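家政与餐饮服务基础 讲义
第四单元 日用瓷器的辨识、收拢与归位
主讲：Korkor Ankrah
实训室：Winach 714室
课时：70分钟，含分组操作

4.1 本单元范围

本单元讨论家庭餐桌上常用的碗、盘、带盖茶杯和茶壶，内容从餐后收拢开始，到洗净入柜为止。刀具、玻璃酒具和铸铁锅具放在第六单元。第三单元讲过的桌面擦拭顺序不再重复，操作时默认已掌握。

先统一术语。口沿指器物开口处的边缘。腹壁指口沿以下、底部以上的侧壁。圈足指底部突出的环形支撑。盘心指盘面内圈以内的平坦部分，盘沿指内圈与口沿之间的一环。课堂口语中常把盘沿和口沿混用，书面记录中应分开写。

4.2 器形判断

碗和盘的界线没有统一规定，各家瓷厂的目录叫法也不一致。本课程按口径与深度的比值分三档：比值小于3的记为碗，3至6之间的记为浅碗或深盘，大于6的记为平盘。测量时口径取口沿外缘，深度取口沿平面至内底最低点。

只凭目测时，浅碗与深盘最容易记混。从正上方看，两者都是一个白色圆面，深度信息基本丢失。此时可看三处：内壁阴影的宽度，口沿在桌面投影的偏移，以及有无明显的内圈。有内圈的多为盘。仍不能确定时记“浅口器”，留待复核，不要猜填。

容量测量用量筒加水至口沿下5毫米处，读取所加水量。示范用的一只大碗读数为555毫升，记录时写整数即可。同一规格的碗，手工修坯者容量会有几毫升出入，属正常。

4.3 花面与套系

成套瓷器一般以口沿线和花面作为识别依据。口沿线是沿边缘绘制或贴制的细色线，常见蓝、金、灰三色。花面多为贴花，位置有对角式、环绕式和单点式。对角式指两簇花分置于盘面相对的两侧，摆台时应使各盘花簇朝向一致，通常主簇朝向左上。

碗的花面可能在外壁，也可能在内壁。从上方看去为素白的碗，不能直接判为素面碗，应转动一周，查看外壁后再登记。混入的散件按器形归类，套系一栏填“待定”。

深色桌面上摆放白瓷，轮廓清楚，便于点收。釉面反光较强，高光处容易被看成缺口或污点，检查时应改变视角再看一次：高光随视角移动，缺损和污点位置不变。
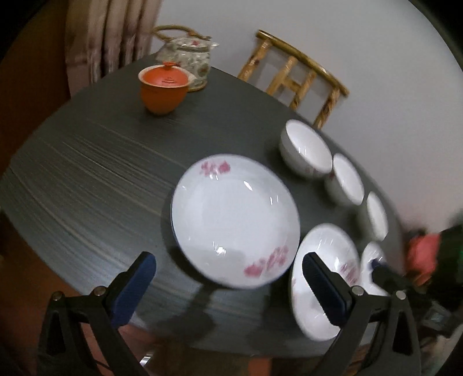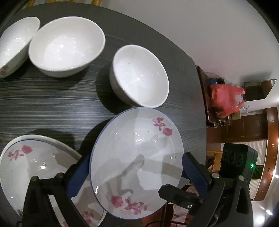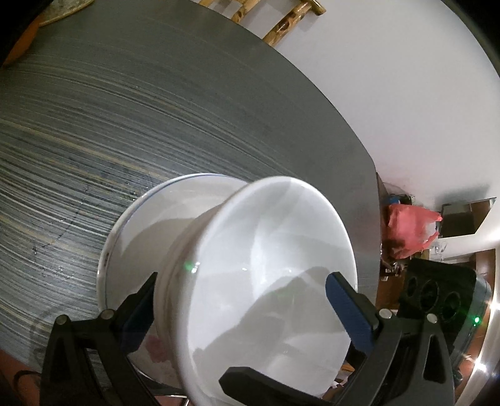
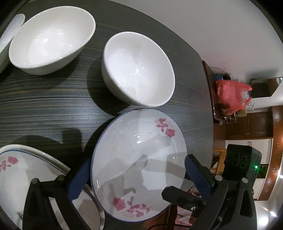 图4-1至图4-4 餐桌上的白瓷餐具

4.4 读图要点

图4-1中，四只白碗沿桌子右侧排成一道弧线，最大的一只靠近椅子。桌面中央的大浅盘属对角式花面，粉色花簇一在左上，一在右下，口沿为深蓝细线。桌面左上部另有橙红色陶制带盖茶杯和一把提梁玻璃壶，二者不计入瓷器件数，单独登记为茶具。

图4-2中直立的盘可见一圈较浅的内圈，盘沿与盘心由此分界，练习时以此图标注术语。同图中部偏右的白碗口较窄、壁较高，与旁边的大白碗对照，可用来说明目测深度的方法。左上角的碗，外壁下部近边缘处有一小簇粉色玫瑰，参照4.3节关于外壁花面的说明。

图4-3以圈足为观察对象。碗侧放，圈足外缘有一道偏蓝的细线，弧形侧壁上有高光。请在图上分别标出口沿、腹壁和圈足，并画出高光范围。

图4-4下部中间的浅口器内面有粉色玫瑰，蓝色口沿线较细。按4.2节的原则，单凭此图不计算比值，器形栏先填“浅口器”。桌面右侧较深的白碗在其左方投下阴影，可与图4-2一并讨论。

4.5 收拢操作

一、清点。收拢前先数件数，按碗、浅口器、平盘、茶具四栏填写。带盖器物的盖与身各计一件，备注“成对”。

二、去除残渣。用硅胶刮片由盘心向外刮，力度以不发出刮擦声为准。金属勺不得用于刮釉面。

三、分堆。同径盘叠放，每叠不超过八件。大小不一时大者在下。碗按口径套叠，内碗圈足落在外碗内底中央，不得卡在腹壁上。套叠后若晃动，说明两碗弧度不合，应分开放置。

四、持拿。平盘以双手托盘底，拇指压在盘沿上，不伸入盘心。碗以一手托圈足、一手扶腹壁。单指勾口沿的拿法在考核中直接扣分。盘直立转移时，两侧受力点应大致在同一高度，避免旋转。

五、带盖茶杯连盖移动时，一手托底，一手按盖。提梁壶移动前先确认壶盖是否落实，再握提梁中部，另一手护住壶身，壶嘴朝向空侧。

六、桌沿留空。圆桌边缘没有直角可作参照，器物容易越摆越靠外。任何一件的圈足外缘距桌沿不得小于8厘米，临时侧放或斜靠的器物加倍。

4.6 清洗与干燥

洗涤水温将近60℃为上限，贴花在釉上的器物再降10℃，并避免浸泡超过20分钟。判断釉上贴花的方法：以指腹轻触花面边缘，能感到微小台阶者为釉上，平滑者多为釉中或釉下。

洗涤顺序为茶具、碗、浅口器、平盘。油污重的平盘放在最后，中途换水一次。圈足外侧与足底交界处容易积垢，用软毛刷绕刷两圈，再冲净。足底露胎部分吸水，擦干后仍需倒扣晾置至少一小时方可入柜。

干燥架的间距以相邻两盘口沿不相碰为准。碗倒扣时下垫沥水网，不可直接扣在平整台面上，以免碗内水汽排不出去。

4.7 入柜

柜内分层按使用频率安排，每日使用的碗放在腰部至视线之间。平盘叠放时每两件之间垫一张无纺布，贴花盘每件均垫。茶具不与碗盘同层。

Brorkside式抽拉层板（实训室东侧柜）单层承重以柜门内侧标牌为准，拉出时先托住前沿，再取放器物。关回前确认最高一叠低于上层板底面。

入柜后核对登记表，件数须与收拢前一致。出现破损时写明器形、部位和长度，例如：平盘，口沿，缺口4毫米。只写“有磕碰”的记录退回重填。

4.8 分组练习

两人一组，一人操作，一人填表，完成后交换。

练习A：依据图4-1和图4-2，各填一份登记表。画面中看不全的器物在备注栏写“部分可见”，不补全花面。

练习B：取实训室白碗三只，测口径、深度与容量，计算口径与深度的比值，写明归档结果。

练习C：按4.5节完成一次收拢，从清点到分堆限时6分钟。超时不扣分，但须在表中写明耽搁在哪一步。

练习D：任选一只带圈足的碗，画侧视草图，标注4.1节中适用于碗的术语。比例1:2，铅笔绘制，不上阴影。

登记表由Johannes Coetzee收齐，放入Surkwood文件盒，十月内返还批注。

4.9 下次课前阅读

教材第五章第二节，台布与餐垫的折叠。自带软尺一把。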